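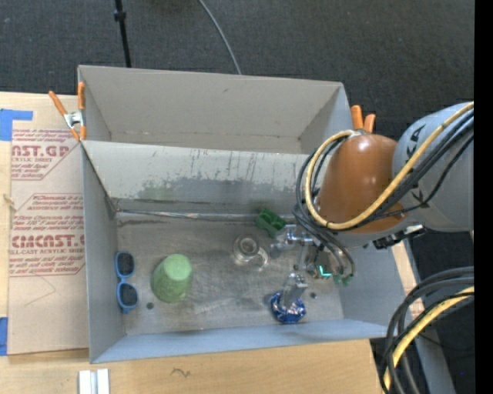 Workshop notebook, October
Entry 33. Sorting bin, condition and contents
Entered by T. Daly, 2:15 p.m.

The grey two-compartment bin was reviewed today ahead of the monthly clean. The upper compartment was clear. The lower compartment held sunglasses with a light blue frame, a green cup, a clear glass mug, a dark green block and a blue and silver foil item. All are to be returned to the Osmont shelf at close of day. The mug goes in the padded tray, as glass is not to be stored loose with other stock.

Condition of the bin. The floor of the lower compartment is scratched and stained, with cloudy streaks across the centre. The divider is worn along its lower part and carries faint greenish smears. Their origin has not been established. The crinkled strip at the foot of the divider is to be inspected at both ends and replaced if it has lifted. The two small holes in the floor are to be left open.

Cleaning. Use 6 mL of Fanda concentrate in 600 mL of warm water, applied with a soft cloth. Scouring pads are not permitted on the metal. Treat the smears first, leave for 300 seconds, then wipe and dry. If any colour remains, record it here and do not repeat the treatment on the same day.

A-yeong Bang has asked that the scuff near the top of the upper compartment be left alone until she has compared it with the entry for the Vukero bin. Agreed.

Outstanding: new label for the padded tray; spare cloths from the Bellini cupboard. The cupboard key is with A-yeong.

T.D.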